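Freshwater Angling I: Course Handout, Session 4
Reading Still Water and Keeping a Catch Record
Instructor: Emiliano Campos

Purpose of the session

Students completing this session should be able to survey an unfamiliar pond or small lake from the bank, choose a place to fish with some confidence, and record the results in a form that another angler could use. The session assumes that the knots and casting drills from Sessions 2 and 3 have been practiced at home. A current state fishing license must be carried on all field days.

1. Surveying the water

Begin by walking the bank without a rod. Most students set up at the first comfortable spot and spend the morning there, and most of the poor results in the November group can be traced to this habit. Note the wind direction, any inflow or outlet, shaded banks, overhanging trees, and the edges of weed beds. Fish in still water tend to hold near a change of some kind: a change in depth, in bottom, in light, or in cover.

On Lau Pond, our main teaching water, the eastern bank drops quickly to deeper water, while the western bank shelves gently and holds lily pads well into fall. A steady west wind pushes surface food toward the dam wall. Bluegill are usually found close to the pads. Yellow perch travel in loose groups along the drop-off, and largemouth bass may be found at either place depending on the hour.

2. Finding the depth

Depth is measured with a float and a plummet. Attach the plummet to the hook, set the float at an estimated depth, and cast to the chosen spot. If the float sinks out of sight, it has been set too shallow. If it lies flat, it has been set too deep. Adjust the float until only the tip shows, and then write down the setting.

Take at least three readings along a line running out from the bank, and repeat the exercise a few yards to either side. The Cliseck worksheet has a grid for this purpose. Readings should be entered in inches. On the practice line at Lau Pond, the bottom falls from 40 inches to 70 inches within a single rod length, and students should be able to find this step without help.
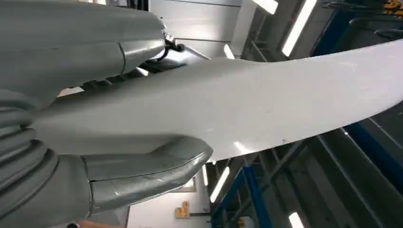 Fig. 1. Gray hand holding a long, curved white object.

3. Choosing tackle

A light or medium-light spinning rod is suitable for all species covered in this course. Use four-pound line for bluegill and perch and eight-pound line for bass. Floats should be the smallest that can be seen clearly at the distance being fished. Heavy floats resist a taking fish and hide the gentler bites altogether.

Hooks must be barbless or have the barb pressed flat. Lead weights are not permitted on any course water; tin substitutes are available at the Sallmont boathouse.

4. Keeping a catch record

Each student will keep a written record for the length of the course. An entry is required for every outing, including outings on which no fish were caught. Each entry should list the start and finish times, wind, sky, water temperature at the surface, depth fished, bait, and the species and length of each fish landed.

The value of such records increases with time. The log kept by Chun-hung Yeh, who taught this course before the present instructor, covers 111 outings and 2,198 fish. It shows that perch catches at Lau Pond fell sharply after two days of east wind, a pattern that students are invited to test for themselves. A copy may be read in the classroom but may not be taken home.

5. Assignment

Complete one depth survey and two catch entries before the next meeting on Tuesday. Surveys may be made on Lau Pond or on Hineo Reservoir. Students using the reservoir should sign in at the gate and remain on the north bank. Be prepared to explain why each spot was chosen.

Comments

perchpatrol: Is the plummet supposed to stay on while we fish, or does it come off after each reading?

E. Campos: It should be removed before fishing begins. Mark the float setting on the rod with a small piece of tape.

Dana R.: Did my survey on the north bank at Hineo and got nearly the same depth all the way out. Do I hand it in anyway?

E. Campos: Yes, please do. A flat bottom is a useful finding.

oldreel: Took this class two years ago and still keep the log. The east wind held true for me on perch, but the bluegill didn't seem to care.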